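Bolico User Guide
Section 4: Setting Up Your Film Diary
Last revised May 7, 2025

You've made your account, you've picked a screen name, and now comes the fun part! The diary is where every movie you watch gets its own entry, with a date, a rating, tags and as much or as little review as you feel like writing. Setting it up takes one sitting, and you can change nearly everything later.

Before you start

Have these ready:
- Your Bolico password (you'll be asked for it again at step 3)
- Any list of films you already keep, whether it's a spreadsheet, a notes file or a paper notebook
- The name of your home region, so release dates show up correctly

4.1 Create the diary

1. Open the side menu and choose Diary, then New Diary.
2. Type a name. Most people go with something plain like "Movies," but please go wild if you want to. Names can be changed at any time.
3. Enter your password and press Confirm.
4. Pick a starting layout. Calendar shows one month per page. Reel shows every entry in a long strip, newest first. Shelf groups films by decade, and it looks wonderful once you have a good pile of older titles in there.
5. Press Save. The blank diary opens right away.
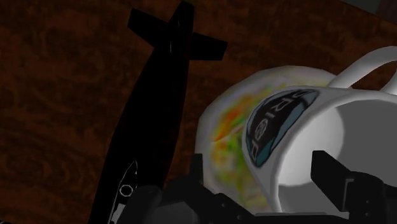

Figure 4-1. Dark cross-shaped object on a wood-grain tabletop.

Note: Calendar layout needs a viewing date for each film. Entries without a date are kept in a drawer called Undated, at the bottom of the page. They still count toward your totals.

4.2 Add your first film

1. Press the plus sign and start typing a title. Suggestions appear after the second letter.
2. Choose the right version. Remakes share titles all the time, so check the year and the director before you tap.
3. Set the viewing date. Today is filled in for you.
4. Choose how you saw it: Theater, Home, Festival or Travel.
5. Give it a rating, or leave the rating blank. A blank rating is never counted as a zero.
6. Write your review, if you're in the mood.
7. Press Add to Diary.

Reviews have two parts. The logline box holds up to 300 characters and is meant for a quick summary of the story. The review box below it has no limit at all, so if you've just come out of a three-hour vampire epic with opinions on every single costume, there's room for you!

Caution: Text in the review box is saved when you press Add to Diary, and at no other time. If you close the page early, the draft is lost. For long reviews, turn on Keep Drafts under Settings, Writing.

4.3 Hide spoilers

This is one of our favorite features, and it's so easy to use.

1. Select the sentence you want to hide.
2. Press the curtain button in the toolbar. The text turns gray.
3. Press Preview to see it as your readers will. They'll see a closed curtain and can tap to open it.

To hide a whole review, press the curtain button with nothing selected. The logline stays visible either way, so keep the twist out of it.
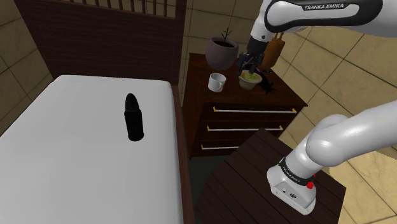 If you follow other members, you can also set the curtain from your side. Go to Settings, Reading, and turn on Close Curtains for Unseen Films. Any review of a film that isn't in your diary will then stay closed until you open it yourself. Comedy fans sometimes switch this off by genre, and you can do the same in the list underneath.

4.4 Import an older list

Bolico reads plain lists and comma-separated files. The first column has to be the title. Year, date and rating can follow in any order, as long as the top row names them.

1. Choose Diary, Import.
2. Select your file and press Read File.
3. Look through the match page. Films we're sure of have a solid dot. Films we're guessing at have an open ring.
4. Tap each open ring and pick the right film, or choose Skip.
5. Press Import.

Our longest test list had 2,786 titles, with a fair number of silent shorts and made-for-TV oddities in it, and the match page handled it beautifully. Very long lists do take a while to read. You can leave the page open and carry on in another tab.

Note: Ratings out of 10 or out of 100 are changed to Bolico's five-star scale during import. Your original file isn't touched.

Caution: Importing the same file twice makes double entries. To take back an import, go to Diary, History and press Undo Import. The button stays there until your next import.

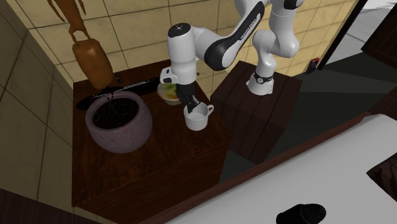

Image source: Estano

4.5 Use tags and watchlists

Tags are little words you stick on a film so you can find it again. Mockumentary, heist, rainy night, Dad's pick, whatever makes sense to you. Type a comma after each one.

1. Open any film in your diary.
2. Press Tags and type your words.
3. Press Done.

A watchlist holds films you haven't seen yet. When you log one of them, it moves to the diary by itself and keeps its tags. Try making a separate list for each person you watch with, it's a great way to end the forty-minute scroll before movie night.

To share a watchlist, open it and press Share. You can set it to View Only or Everyone Can Add. Shared lists also open in the Somton TV app if you've linked your accounts (see Section 6).

4.6 If something looks wrong

The film I want isn't listed.
Press Request a Title at the bottom of the search page. You can write your entry now as a placeholder, and it will link up once the title is added.

My dates are a day off.
Check your region under Settings, Account. Late shows that end after midnight are logged to the day they started.

My review shows up twice.
Open Diary, History and look for a repeated import. If there isn't one, delete the newer copy.

Next: Section 5, Joining an Oda Film Club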